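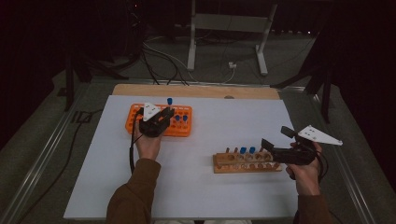 Section 2: Setting up your Willari seed store

Welcome back! If you have worked through Section 1, your seed will be cleaned and dried, and you are ready to put it away for the winter. October is a lovely time to do this, with the garden slowing down, but any quiet afternoon will serve you just as well.

1. Clear a table and wipe it down. Give yourself more room than you think you need – seed has a way of travelling.

2. Choose a rack. Racks with round holes keep small tubes upright and are very handy for lettuce, poppy and other fine seed. Peas and beans are happier in jars.

3. Write your labels before you fill anything. Put the variety, the year and where the seed came from. Pencil is best, as ink can fade.

4. Fill each tube to two-thirds and no further, then press the cap on gently until it sits level.

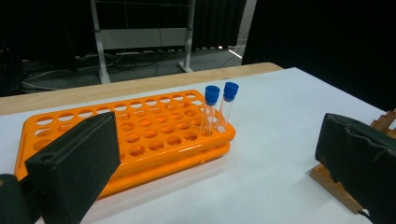

Words by Deepak Kushwaha, checked by Yogesh Thakur
Willari Guide, March 2026 edition

5. Enter each tube in the Willari log book. The book has 221 lines, enough for almost 2 seasons in a busy garden, and refills can be ordered as part number 2421.

Note: If you keep several kinds of tomato, do give each one a line of its own. We have both muddled our plum tomatoes at one time or another, and it is a long wait until July to find out which is which.

6. Move the tubes to the Willari tin and close the lid. Keep the tin somewhere cool, dark and steady in temperature. A north-facing larder is ideal, and the bottom of a spare-room wardrobe does very nicely too.

7. Look in on the tin once a month. If you see misting inside a tube, tip the seed out on to a plate, let it dry for a few days and start again from step 4.

Caution: Never dry seed in an oven or on a radiator. Gentle air is all it wants.

Caution: Keep the drying sachets away from children and pets, and do not open them.

Section 3 covers testing old seed before you sow.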